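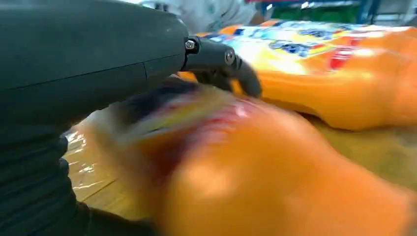 Sorting a household's cleaning and garage bottles takes most people one afternoon, and the labeling is the part they skip. A label only helps if it can be read without picking the bottle up. Color does some of that work. An orange bottle stands out on a shelf from across the room, but the color alone says nothing about how old the contents are or what they can be mixed with. The steps below cover both the sorting and the labels.

What you need

A roll of white freezer tape or plain paper labels
A permanent marker with a medium tip
Clear packing tape
Two shallow trays with raised sides
A notebook or an index card

Step 1. Bring everything to one place

Check under the kitchen sink, the bathroom cabinets, the laundry shelf and the garage. Work on a floor you can wipe down, with a window or door open. Keep children and pets out until you are done.

Step 2. Set aside the problem bottles

Pull out anything that leaks, bulges, has a cracked cap or has lost its label. Do not open these to smell them. Stand them upright in one of the trays and leave them there. Never pour two leftovers together to save space, even if they look the same.

Step 3. Group by what is in the bottle

People like to group by room, and that is fine for sponges and brushes. For liquids, go by contents. Bleach products go in one group, ammonia products in another, acids such as toilet bowl cleaner and descaler in a third, and solvents and fuels in a fourth. Bleach must not share a tray with ammonia or acids. Solvents and fuels belong outside the living space, away from the water heater.

Step 4. Write the label

Use three lines: the name of the product, the month you opened it, and one warning. "Glass cleaner, February, no bleach" is enough. Put the label on the shoulder or upper side of the bottle, where drips are less likely to reach the ink, and cover it with clear tape — one strip, wrapped past both ends. Leave the maker's label showing, including the poison control number.

Step 5. Put them back

Heavy bottles go low. The second tray goes under whatever tends to drip. Anything harmful goes in a locked cabinet or on a shelf a child cannot climb to.

Step 6. Get rid of the rest

Call your town's waste office and ask about the next collection. Hunonbridge, where I live, takes up to 16 containers per car and wants them in their original bottles. Rules differ from town to town, so ask before you load the trunk.

My neighbor Nives Barbieri keeps an index card taped inside the cabinet door and crosses off each bottle as it runs out. I have started doing the same, mainly to stop buying a second descaler.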